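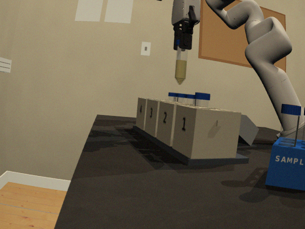 Figure 1. Capped sample tube above the numbered blocks (computer rendering).

Does Letting a Sample Settle Longer Give a Better Answer?
Annelore Sperling, with Amedeo Rinaldi
Mon 11 July

1. Why we picked this

The town handout for Plarkport says anyone can judge their garden soil by shaking it in water, leaving it overnight and measuring the layers. Our class has repeated this for years. We doubted it. The handout gives no source, and the drawing in it shows three neat bands that neither of us has ever seen in a real jar.

2. What we did

We took soil from two places, the Cattaneo orchard and the ditch behind Mutov Road, and set up 70 jars in all. Half were read after one day and half after a week. Each jar got 160 ml of soil and 280 ml of tap water. Annelore read the layers first, then Amedeo read them without seeing her numbers.

3. What we found

The sand layer was easy and we nearly always agreed. The line between silt and clay was another matter. In the orchard jars our readings differed so much that the same soil could be called loam or clay loam depending on who held the ruler. Waiting a week made the water clearer but did not bring our numbers closer - if anything, Amedeo's got worse.

4. What we don't believe

We don't believe the claim that the jar test is "as good as a lab." We also don't fully trust our own result. All the orchard soil came from one corner, dug in October after heavy rain, and we stirred some jars harder than others before we agreed on a rule.

5. Next time

Use one person to shake, add a pinch of dish soap to every jar, and dig from at least four spots.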